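Reflectance and the lux meter: notes on a north-facing back room

The back room at Grirkness has one window, facing north, and a single pendant fitting in the middle of the ceiling. I work in it most evenings and had been blaming the bulb for how dim it felt. Over September I measured it properly, and the results are below for anyone with a similar room.

The meter is a Flenum handheld, the cheaper of the two they sell. It reads in whole lux up to a few thousand and then switches range. I checked it against a borrowed one and the two agreed closely enough for domestic use. All evening readings were taken with the curtains closed, the meter flat on the work surface and me standing well back from it. Standing close costs more light than you would expect, particularly in a dark jumper.

Starting point

With the original bulb the reading at the desk was 51 lux. That is low for reading and poor for any close work. Directly beneath the pendant it was better, but the desk is against the far wall and most of the light was being spent on the carpet.

The first thing I tried was a brighter bulb. It helped under the fitting and did much less at the desk. The shade is a deep metal cone, painted dark inside, and it sends nearly everything straight down. Changing it for an open glass one made more difference than the bulb had, as light then reached the ceiling and the upper walls and came back from several directions. The shadows of my hands on the desk also became softer, which matters when soldering.

Walls and ceiling

The walls were a mid green called Remby, left by the previous owner. I had no figure for its reflectance, so I estimated one. Hold the meter facing the wall at a hand's length and note the reading. Turn it round so that it sits against the wall facing the room, and note that too. Divide the first by the second. The method is crude, and the meter shades the wall a little, but it will separate a dark paint from a light one.

I painted the ceiling first, in a flat white. The walls followed, in Chornovol, an off-white with a little yellow in it. It took two coats over the green, with a third behind the door where the roller had skipped. Gloss would reflect no more light overall and would show the lamp as a bright spot, so I kept to matt throughout.

Surfaces at table height

Furniture is the part I had left out. A dark wooden top takes a good deal of the light that falls on it, and in a small room that is a noticeable share of the total. A pale cloth or rug over the wood sends some of it back up. Strong colours do something else: a saturated red reflects well at the long end of the spectrum and badly elsewhere, so white things near it pick up a warm cast.

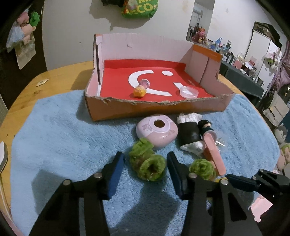 Daylight

For comparison I took one set of readings with the curtains open and the pendant off. On the window sill at midday under thin cloud the meter showed 2479 lux. At the desk, 4 metres back, it had dropped to a small fraction of that. Cleaning the glass gave a slight gain. Moving the curtain pole out so that the curtains clear the opening gave a larger one, and cost only the 8 screws and some filler.

I have not yet tried moving the desk nearer the window. The socket is on the wrong wall, and I would like to sort that out before the skirting is painted.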